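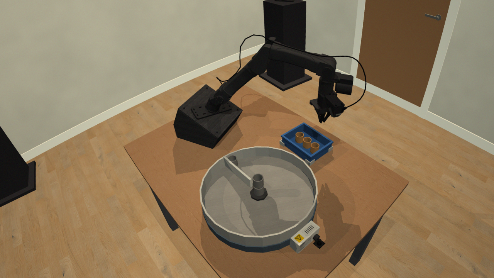 Goko Cell Planner, the sim part mostly. Review after one summer

Posted under: Shop floor software
Bought by: the shop. Used by: me, Bilal Bitar, second shift lead

Short version. Good tool. Bad installer. Changed my job more than I thought it would and not all of that is on the box.

What we use it for

We finish small hollow cylinders. Bin of parts comes over, somebody picks them out and stands them on the post in the round machine, somebody takes them off again. All shift. Management wants an arm on the loading side. Goko lets you build the whole corner on screen first, arm and pedestal and table and bin, and run it before anyone drills a hole. The render up top is our layout as it stands now, arm over the blue bin, three parts waiting, nothing on the posts yet.

Setup

Took me most of a Thursday. Installer quits with error 3032 if your user name has a space in it. Mine does. Support answered next morning, nice enough, but come on. After that the room builder is easy. Drag the walls, drop in a door, pick a floor. We got the wood plank floor because it's the default and I never changed it. Our floor is concrete.

Importing the round tray from Haberkorn's drawing came in clean on the second try. First try the divider wall was missing and the arm swung right through where it should be. Check your imports!!

What's good

You can see reach problems early. First layout had the bin up front next to the control box. Looked fine on paper. In the sim the wrist had to fold up under itself every single pick. Moved the bin back beside the pedestal, put the round tray in front, much better. That is a mistake we would of bolted to the floor.

The cable. It models the cable as a loose thing over the arm and you can watch where the loop goes. Marlina Sutanto from maintenance looked at it for maybe a minute and asked for a clip at the elbow. She has replaced enough torn cables on the old Dilby line to know.

Playback speed. Slow it way down and people who have never touched a robot can follow it. I put it on the break room TV and got more useful comments in one lunch than in two months of meetings. One of the loaders pointed out that the parts don't always come upright in the bin. In the sim they always do, all lined up, open end up. In real life the bin gets kicked. So now there's a rack insert on order and somebody has to fill it by hand, which is a job, and it's a job that wasn't in the plan.

What's not so good

Shadows and lights are pretty but they eat the laptop. Turn them off for long runs.

Cycle time is optimistic. I ran 500 picks overnight and it dropped zero. No grease, no burrs, no bin in the wrong spot. I told the office not to quote that number to anyone and they quoted it the same week.

Warning labels are just stickers. Ours has the yellow triangle on the control box and it does nothing, the sim has no idea where a person would stand. There's a people add on, extra money. Should be in the base price if you ask me, people are the whole question.

Manual is 3202 lines of one text file. No index.

What it changed for us

This is the part I'd want to read so I'm putting it in. Loading is boring and hard on the wrists and no one on my shift loves it. But it's also where we put new people, and where you go when your back is bad. Take it away and there's no easy station left. I asked for that to be on the list before the arm gets bought and it is on the list now, under training. Two of the loaders are learning Goko with me after shift, paid. One is already faster at it than I am. The other one wants her old station back and says so.

My own job is maybe half screen now. Didn't ask for it. Don't hate it.

Versus Takolar

Tried the Takolar trial for 20 days. Nicer menus, worse at grippers, parallel fingers went through the part wall on a close grip. Sent it back.

Verdict

4 out of 5. Buy it if you've got a cell to plan and someone with time to sit with it. Show it to the people who do the work now, early, before the layout is frozen. Will update in September if the real arm shows up by then.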